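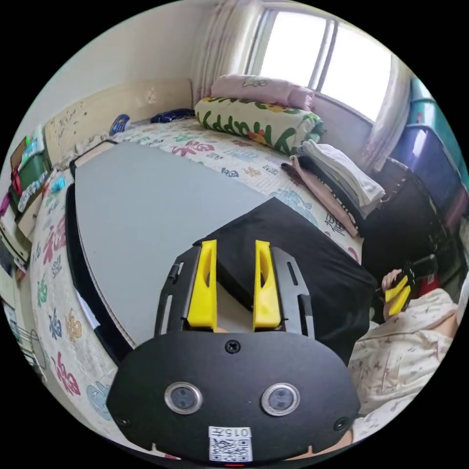
Pinça 015 e, à direita, a segunda pinça, sobre uma cama com placa cinzenta e pano preto.

Dobra de camisetas com duas pinças manuais: procedimento do posto

Atualizado em 15 de setembro de 2024

O procedimento aplica-se aos operadores da Cornora que passaram da dobra manual para a gravação de demonstrações destinadas à célula Grollis. A tarefa é a mesma da mesa de acabamento: receber a peça, estender, dobrar e empilhar. Muda a ferramenta. Os dedos do operador não tocam no tecido entre o início e o fim do ciclo, e cada ciclo fica registrado como uma sequência separada.

Preparação

Coloque a placa rígida deitada sobre uma superfície plana. Uma cama serve, desde que o colchão não ceda sob a placa. Retire da área de trabalho as peças que não entram no ciclo. Confira o número na etiqueta da pinça e anote-o na folha do turno junto com o código do operador.

Limpe as duas janelas dos sensores com pano seco. Abra e feche os dedos 5 vezes, sem tecido. Se um dos dedos prender no trilho, troque a pinça e registre a ocorrência; não aperte os parafusos da placa frontal no posto.

Execução

1. Estenda a camiseta com a gola voltada para o lado oposto ao operador. Esta etapa ainda é feita à mão e não é gravada.
2. Pegue uma pinça em cada mão e inicie a gravação.
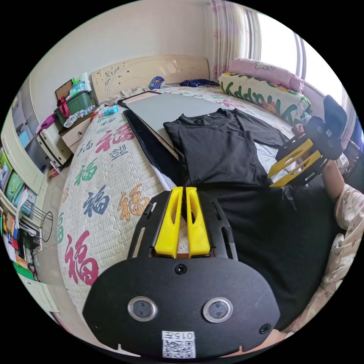 3. Prenda o ombro com uma pinça e a barra com a outra, no mesmo lado da peça. Leve o lado até a linha central. Repita no lado oposto.
4. Prenda as duas pontas da barra e leve-as até a gola.
5. Solte o tecido, afaste as pinças da placa e encerre a gravação.

Mantenha velocidade constante. Um ciclo rápido com correções no meio vale menos do que um ciclo lento e contínuo. Se a pinça perder o tecido, retome do ponto em que parou e marque o ciclo como "com recuperação" - esses ciclos são aproveitados em separado e não devem ser apagados.
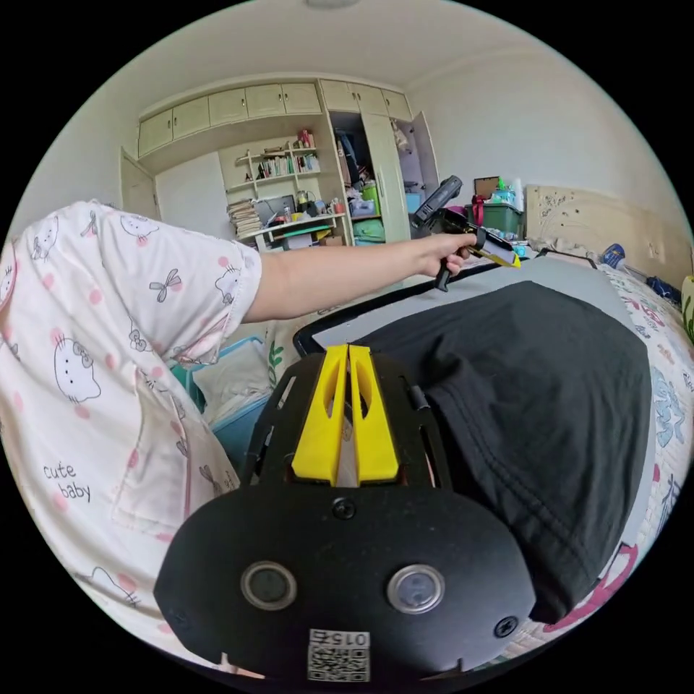

Pinça empunhada à esquerda; tecido preto deitado sobre a placa cinzenta.

Efeitos sobre o turno

A meta por peça deixou de valer para quem grava. O turno é dividido em 4 blocos, com pausa obrigatória entre eles. O peso da pinça recai sobre o punho, e o esforço é diferente do da dobra comum. Desconforto no antebraço deve ser comunicado no mesmo dia.

No lote Bruletia foram aceitos 2658 ciclos e recusados 51. A causa mais frequente de recusa foi a mão livre entrando na área da peça.

A triagem por tamanho e a inspeção de manchas continuam com a equipe. Quem opera o posto de gravação mantém a função e a faixa salarial, e pode pedir retorno à mesa de acabamento ao fim de cada lote. O pedido é feito no formulário Wijesinghe, campo "rodízio".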